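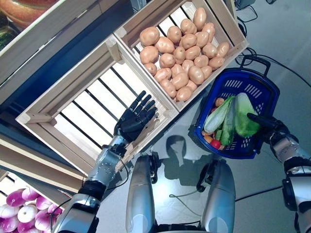

The number everybody asks me for is the price of the robot, and I've started refusing to give it first. I spent most of May putting together an equipment plan for a small grocery picking trial at Arnedik, and the sticker price was the easiest line in the whole spreadsheet. You call, they send a quote, you type it in. Done before lunch!

Then come the hands. When I wrote my first draft I had the hands folded in with the body, as if they were one purchase, and that was a mistake I paid for in three rounds of revisions. Hands wear out on their own schedule. The rubbery pads go, the cables chafe, a joint starts to click, and suddenly you've got a perfectly good machine standing around waiting on a part the size of your thumb. My rule now is a separate line for hands, a separate line for spare fingers and pads, and a note on how long delivery takes (Jernent quoted me 14 working days, and I planned for 20, which felt gloomy when I typed it and sensible a week later).

I also had to make up my mind about what it would be handling. Boxes are cheap to plan for. Boxes have corners. Fresh vegetables are a whole other budget, what with the different shapes and the squashing and the mess, and if your plan says "groceries" without saying which ones, your supplier is going to picture cereal.
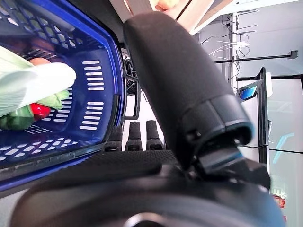

Zwane, who read an early draft, wrote back that I was worrying about the wrong end of the thing, and that the shopping would bankrupt me long before the fingers did. Buy the baskets and shelves you'll have in the real store, the note went on, and buy them before you pick a gripper, or you'll end up shopping for a store that suits your robot.

I grumbled, and then I moved the shelving up to page one. It's such ordinary stuff that it feels silly to give it its own heading: bins, baskets, racks, price rails. But my furniture and fittings came to $1,678, all in, and I had penciled in a flat zero. The folks at Nunosport, who fit out sports shops and have been through a trial like this with shoe boxes, told me they'd done exactly the same thing. I found that very comforting.

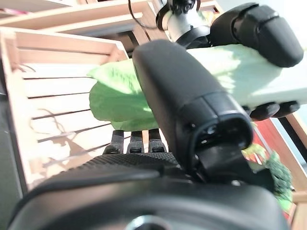
Consumables are where I'd spend my next hour if I were you. Work out what gets used up in a day of testing and multiply, then go back and ask yourself whether you were being hopeful. Something like a single crinkly green leaf, pinched between a thumb and a set of black fingers, is about as awkward a thing as you can put in a test plan, and you have to decide up front if you're buying that fresh every morning or working with stand-ins. I budgeted for both, a fresh line and a fake line, with the fresh one taking almost 2 percent of the total. Slatted wooden crates like the one off to the left went on the furniture page, and I'd order a couple of extras while you're at it.

Last thing, and it's dull, so of course I left it until the end: people's time. Put somebody's hours against setup, and against cleaning, and against the afternoon when you sit on hold with support. My first plan had the setup hours and none of the others. The new one has all of them and it's a good bit longer, and it goes in for approval next week with the robot on page four.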